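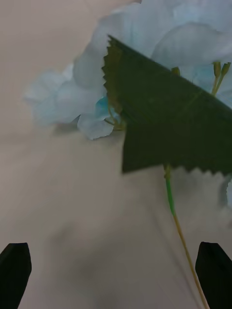

Pale blue petals and a dark green leaf with a toothed edge. No watering needed.

Why Do People Make Fake Flowers?

Real flowers are wonderful, apart from one habit. They die. You put them in a vase, everyone says how pretty they are, and a few days later the water smells like a pond and there are petals in the butter.

People got tired of this a very long time ago. Artificial flowers have been made from silk, paper, wax, feathers, glass and even seashells. Today most of them are made from polyester cloth and plastic. They are often still called "silk flowers," though a silkworm would be surprised to hear it.

How do you make a petal?

One common way starts with a flat piece of cloth. It is stiffened so that it won't flop, then cut into petal shapes with a sharp metal cutter, a bit like cutting cookies. Next, a warm mold presses each petal so it curves. A flat petal looks like confetti. A curved one looks like it grew.

Color can be dyed or printed on. Real petals are rarely the same shade all over, so a good maker lets the color fade in some places and get stronger in others. The blue flower at the top of this page goes almost white in parts, with one small patch of brighter blue near the middle.

Look at the leaf

Leaves get less attention than petals, which is unfair, as they do a lot of the work. Real leaves come with smooth edges, wavy edges or edges like a saw. The saw kind is called serrated. (So is a bread knife. Please don't arrange bread knives in a vase.)

Many leaves also have veins. In a living leaf, veins carry water and food. In a fake leaf they carry nothing whatsoever, but your eye expects to find them, so makers press them in anyway. Little buds are another good trick. A bud seems to say that more flowers are coming. With a fake one, you will be waiting a while.

Do they need looking after?

A little. They don't need sun, soil or kind words, but they do collect dust. A soft, dry paintbrush is good for getting between the petals. Strong sunlight can fade the colors, so a shady shelf is better than a bright windowsill.

Bees, by the way, are hard to fool for long. A bee may stop by to inspect a bright fake flower, but there is no nectar inside, and bees are busy.

Something to try

Cut 11 petals from tissue paper. Curl each one around a pencil, then tape them to a straw, starting with the smallest. Add a leaf with a serrated edge and draw on the veins. Leave it on the table and see who tries to smell it.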